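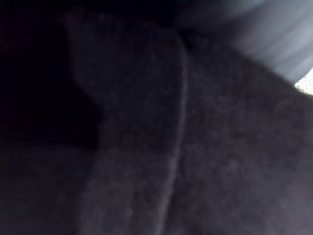
Volume 2, page 4

Mistmont Letters: README

The corpus holds 2838 letters to the editor printed in Rakis, a philosophy quarterly. Most of them answer an earlier article or an earlier letter. Free will, animal ethics and the meaning of "person" come up again and again.

Contents

letters.csv – one row per letter, with issue, page, headline and full text
replies.csv – pairs of letter IDs, the second answering the first
topics.csv – topic tags, up to four per letter
notes.txt – corrections and known gaps

The text was typed from the printed pages by Boersma. Spelling is as printed, including the magazine's own slips. Headlines were written by the editors and should not be taken as the letter writer's words. Writers' names have been replaced with codes. The same code always means the same signature, but two people who signed alike will share one.
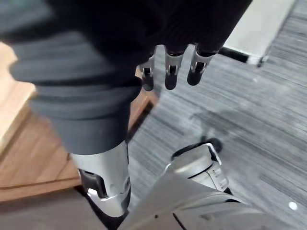
Topic tags

Tags were assigned by two readers working apart, using the Nema subject list. A set of 200 letters was tagged by both, and their disagreements are kept in notes.txt. Irony gave the most trouble – a letter praising Stoicism may well be mocking it.

Letters under 200 characters have no tags. The October issues are complete; several spring issues lack their last page.
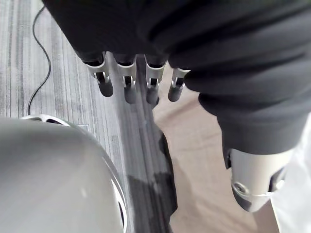 A user of the first release wrote that replies.csv misses any answer printed more than one issue later, and asked for those to be added. Volume 2 includes them, marked "late" in the third column.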